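Sorting Small Stuff at the Kitchen Counter: Your Questions
By Bevan Donnelly

14 shares | 2 comments

Do I really need divided trays?
Need is a strong word, but I do love them! A tray with little compartments gives every color its own spot, and you can stop digging through a drawer for the one blue thing you want. I keep two side by side in the back corner, well out of reach of my elbows.

Can I sort right next to the dish rack? 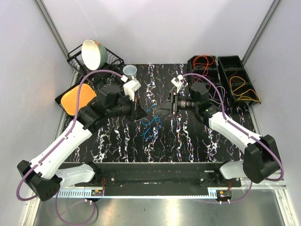 You can, and plenty of us do — a counter is a counter, after all. Just keep the sponge on its own tray or mat so it isn't sitting in the middle of your work, and leave the bowl in the rack until you're finished.

What's the best way to start on a tangle?
Lay it down flat on a dark surface, where bright colors show up nicely, and look at it for a moment before you pull on anything. Find the loop that lies on top, ease that one out first, and then go on to the next. Tugging at a tail is how knots get tighter (ask me how I know).
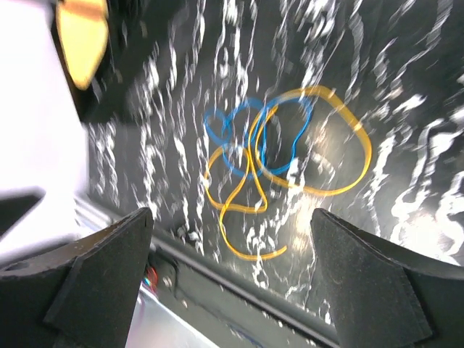

Two blue, two yellow-orange, all in one knot.

Should I separate by color or by size?
Color first, if you ask me. It's quick, and even a sleepy helper can join in. I tried going by size one January and gave up before my tea was ready.

What about wires?

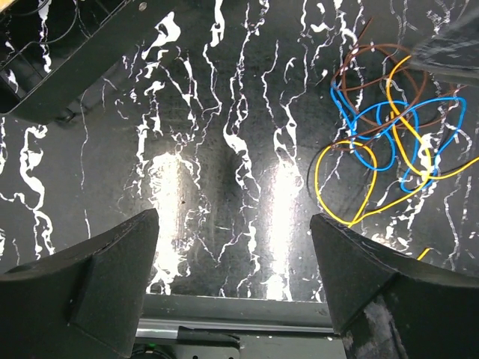
Give them more room than you think they'll want, and work from the outside of the bundle in toward the middle. Once one comes free, coil it loosely and pop it straight into a compartment, or it will wander back to its friends.

2 comments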